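Search products
Search
Advanced search

Breklow Square Bottle, 1000 mL, Blue, Screw Cap

Sold by Rorura Bench & Store
Share 31
Comments (2)

We'll start with what the maker's leaflet says, then tell you how much of it we believe. The leaflet calls the Breklow square a "complete storage solution". It's a plastic bottle. It holds 1000 mL, it has a flat-sided body and a round cap that screws on, and it comes in blue. We've sold bottles for long enough to be wary of any that need two pages of introduction.

That said, we keep stocking this one, and we don't stock much from Breklow.

Why square

The usual claim is that square bottles save shelf space. They do, a bit, if your shelf happens to suit them. If your shelf is an odd width you'll have the same awkward gap at the end that you had with round ones, so get the tape measure out before you order a carton. We've had cartons come back from people who took the leaflet's word for it.

The better argument for the shape, as far as we're concerned, is labelling. A label on a flat face can be read from one end to the other without turning the bottle. Nothing clever about that, but if you have ever had to spin a row of round bottles to find the right one, you'll see the point. The corners are slightly rounded, so keep the label a little narrower than the face or the edges will start to lift.

The square body also doesn't roll when it's lying down. We'd still rather you stored it upright.

Colour

One colour, and it's strong. The finish is matte, so it doesn't throw the light back at you the way a shiny bottle does. Breklow says the blue "promotes a professional workspace". We have no idea what that means. What we can say is that it's easy to spot against metal, and harder to spot against anything else blue. If your shop already runs on blue bins, as plenty do, think about whether you want the bottles to match them or stand out from them. You can't order this one in red or white, and when we asked about a clear version in March we were told it was "under review".
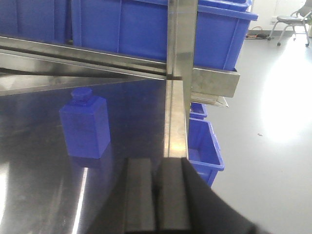
The Breklow square in blue, standing on a stainless steel table with blue storage bins behind.

The cap

Round, blue, screws on to a short neck. The short neck keeps the overall height down, and it also means there isn't much to hold on to when you're pouring. Use two hands when the bottle is full. People with big hands tell us the body is comfortable enough. People with small hands tell us it's a lump, and we side with them.

The leaflet says the cap is leakproof. We won't put that word on our own page. Any screw cap will leak if it's cross-threaded or if there's grit in the thread, and a bottle lying on its side in the back of a ute or a van is asking a lot of it. Wipe the thread, start the cap by hand, and don't use a wrench on it. Spare caps are sold separately and they're dearer than we'd like.

What you can put in it

We get asked this more than anything else and the answer never pleases anyone. Check the data sheet for whatever you're storing against the resistance chart that comes in the carton. If your product isn't on the chart, don't assume it's fine. Don't assume it on our say-so either, and certainly don't go by the colour, which tells you nothing about the contents.

We don't sell this bottle for food or drink. Breklow's catalogue has a picture of one beside a bowl of lemons and we've asked them to take it out.

How it compares

Pusbridge Round, 1000 mL: cheaper, easier to grip, easier to get a brush into. Takes a label badly. If price is all that matters to you, buy the Pusbridge and don't feel bad.

Shao Tall Square, 1000 mL: narrower in the body, so you'll fit more across a shelf, but it's taller and we think it tips too easily when it's nearly empty. Some customers love it. We've gone off it.

Breklow Square: sits between the two on price. Steadier than the Shao. A pain to clean in the corners if something has dried in there, so rinse it early.

Details

Capacity: 1000 mL
Body: plastic, square, slightly rounded edges
Finish: matte
Colour: blue (bottle and cap)
Closure: round screw cap, supplied
Label: not supplied
Carton: 80 bottles, caps fitted
Also sold: singly, over the counter only

Ordering

Full cartons go out by road freight. We don't split cartons for shipping any more. It took longer to repack them than the sale was worth. If you only want a few, come to the counter or go in with a neighbour.

Returns are fine on unopened cartons for 31 days. Once a bottle has had anything in it we can't take it back, rinsed or otherwise.

Page checked by Aldo Orlandini, 25 October 2025. Prices are on the counter list and change more often than we'd like.

Comments (2)

Marg
Bought a carton for the workshop. Corners are a nuisance to clean, just as you say. Labels have stayed put though, so I'm happy enough.

Dev_P
Any word on the clear ones? I'd take a carton tomorrow. Can't see the fill level through the blue in our storeroom and I'm sick of lifting every bottle to check.

Share 31
Search products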